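522 dining dollars left and the semester is basically over, what do I do with them?

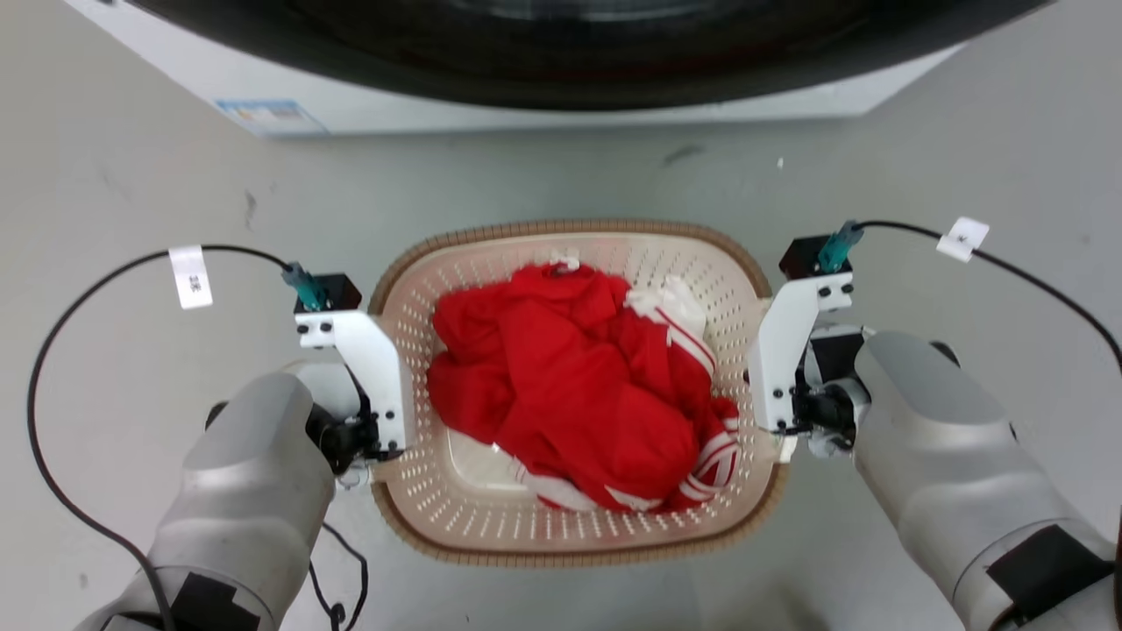

Last modified: April, 11:40 pm (edited by original poster)

Tags: meal plans, Zotwood, first year, dining dollars, food

Asked by Chia-jung Ho

Hi all, first year at Zotwood here and I have messed up in a kind of fun but also stressful way. I got the big meal plan because my mom picked it over the summer (she was worried I'd live on cereal, and she was right, I do live on cereal, but it's Bumudov Hall cereal so it's on the plan). The big plan comes with unlimited swipes plus 900 dining dollars for the year. I somehow thought the dining dollars were for emergencies?? Like, I'd be standing in Flosomov with a smoothie in my hand and think no, save it, you can go get free juice from the dispenser. And I'd put the smoothie back!

So last night my roommate is complaining that she has four dollars left and has been rationing iced coffee since spring break, and I go and check my own balance for the first time since I don't know when, and it says 522. Five hundred and twenty two dollars. She wouldn't speak to me for a good ten minutes.

I have 18 days until I move out. The housing page says one thing ("unused balances may be carried forward in accordance with your plan") and the little card they gave us at orientation says another ("balances expire at the end of the academic year"). I emailed the dining office on Sunday and got the auto reply.

What I want to know:

Does any of it roll over to the fall, and if it does, is there a limit?

If I switch to the small plan next year, do I lose what rolled over? I really want to switch, I eat breakfast maybe twice a week.

Can I spend it on other people? I'm on the third floor of Tanui and I'd happily feed the whole hallway, but I heard somebody got in trouble for letting a friend use their card.

And what's worth buying? I don't need 522 dollars of gummy worms. I mean I could do it. I've thought about it. But I'm flying home with one suitcase and a backpack, so it has to be stuff I can eat here, or that's small, or that can go in the storage unit for the summer and not turn into a science project.

Also please don't tell me to eat more vegetables, my mother is already on that.

2 people had this same question

Imani Bakilana replied (marked helpful by the poster)

Oh I feel this one so hard, I was you two years ago, except I had the opposite roommate problem because we were BOTH hoarding. We ended up with a wall of sparkling water. I worked the register at Flosomov for three semesters after that, so let me go through what I know, with the warning that they do tweak the plans every summer and I graduated off the plan last year.

Rollover: yes, some of it. On the big plan you can carry up to 300 from spring to fall. Anything over that goes away at closing on the last day of finals, and I mean closing, the registers just stop seeing it. So in your case you've got 222 that you need to burn and 300 that's safe as long as you come back with a plan. The orientation card is wrong for your plan, it's written for the commuter plan, where everything expires. They've been handing out the same card to everybody forever. I used to get yelled at over that card at least once a shift in the last week of April.

Switching plans: this is where you want to be careful. When I did it you could drop to the small plan and keep the rolled money, but you had to pick the new plan before the fall billing date. If you let it auto-renew on the big one and then change during the first week of classes, they cancel the whole thing and start a fresh account, and the rolled part didn't come with it. A girl on my floor lost hers that way and she had to go sit in the dining office with a printout of her receipts to get it back. She did get it back! But it took until Halloween. Take a screenshot of your balance on move-out day, with the date showing, and email it to yourself.

Spending it on other people: you can absolutely buy food for other people. What you can't do is hand them your card. The rule is that the person whose face is on the card has to be the one holding it. So if you walk your hallway down to Flosomov and stand there at the register and pay for eleven burritos, totally fine, people did it all the time and we kind of loved it (unless it was five minutes before close, please don't be that person). If you give your card to a friend and stay upstairs, whoever's on register is supposed to keep the card, and you have to go pick it up from the office and listen to a speech.

Swipes are different by the way, you can't use swipes on guests except the handful of guest passes on your plan. If you haven't used those, go use them, they don't roll over for anyone.

Now what to buy, my favorite part. Prices at Flosomov are bad, I'm not going to pretend they aren't, so I'd skip anything you can get cheaper at a regular store unless you're truly desperate. The things that were decent value when I was there:

The made-to-order stuff. The sandwiches are big, and the hot bowls after 5 pm are really two meals if you have a fridge.

Coffee beans by the bag. They look expensive on the shelf, but it's the same price as in town, and a sealed bag is fine over the summer. Great gift for parents too, my dad still asks for it.

Whole cakes. People don't know about this! The Bumudov bakery will make you a sheet cake and you can pay for it entirely with dining dollars, you just need to give them two days. There's a paper form at the end of the dessert counter, under the napkins usually. I got one for my whole study group that said SORRY ABOUT ORGO and it was the best money I ever didn't really spend.

Catering trays. Same form, other side. You get a tray of dumplings or wings or the baked ziti (get the ziti). If you want to feed the third floor of Tanui this is the way to do it, way cheaper per person than having everyone order for themselves. You pick it up at the side door where the trucks come in, and bring somebody to help you carry because those trays are hot and they bend in the middle.

Things I'd stay away from: the refrigerated sushi on a weekend, anything in the "wellness" fridge that costs more than nine bucks, and protein bars for storage. I put a box of the chocolate ones in a storage unit over the summer and they came out gray. I ate one. It was okay.

My plan for you would be one catering tray night, one cake, a couple bags of coffee, and then just buy the smoothie every single day until you leave. You've earned it, you put it back all year!

Oh, and about the dining office, don't email, they don't read it during finals. Go in person right when they open, or call and press the option for lost cards because a human picks that one up.

snackdrawer replied

pretty sure nothing rolls over. mine didn't. just buy a ton of ramen and sell it to people in the fall lol

Imani Bakilana commented on snackdrawer's reply

Were you on the commuter plan? That one doesn't roll. The residential ones do, up to the limit. And I wouldn't do the reselling thing, it's in the plan agreement that you can't, and also you'd be paying Flosomov prices for ramen so I don't know who your customers are going to be.

snackdrawer commented

ok yeah it was commuter. my b

T. from Tanui second floor replied

Adding a couple of things for this year because I just went through it myself with a smaller pile of money.

The catering form is online now. It's on the dining site if you scroll all the way down past the allergy stuff, and it wants your student number without the first zero or it throws an error. I tried it four times before I figured that out. They also want three days now for trays and not two, cakes are still two I think, check with the dessert people. And the last day they'll take any order is before the last day of finals, I want to say it's the day before reading day, so don't wait.

Baked ziti still exists and it's still good. The wings have gone downhill. We got a tray for our floor's movie night and it was mostly those flat ones.

If you want to donate, there's a thing by the entrance to Bumudov at the end of every term where you can tap your card and give dining dollars to the student pantry. You choose the amount. I gave what I had over the rollover and it took less time than tying my shoe. You get an email receipt, and I checked my balance after and it had come off right. I think it's a nicer use than a lot of what's on those shelves, but I also respect the cake.

One more, the smoothie machine at Flosomov has been down since last week. The counter at Bumudov does them but only until 2.

Chia-jung Ho (original poster) commented

THANK YOU, this is all so much better than what I got from the website. Update for whoever finds this next April. I called and pressed the lost card option and a very tired man confirmed the rollover limit is still 300 and that I can drop to the small plan and keep it if I change before the billing date. He wouldn't tell me what the billing date is, he said it'd be in a letter.

I ordered the ziti and a sheet cake. The cake form has a box for what you want it to say and I panicked and put my own name, so I guess I'm getting a cake that says Chia-jung. My roommate thinks this is the funniest thing that's ever happened. She also gets all the iced coffee she wants until move-out, that was the peace deal.

I'm going to give some to the pantry too once I see what the tray comes to. Does anybody know if the ziti has meat in it? There's a vegetarian two doors down and the menu just says "baked ziti, full tray."

T. from Tanui second floor commented

Ours was just cheese. There's a separate one with sausage, it's called something else.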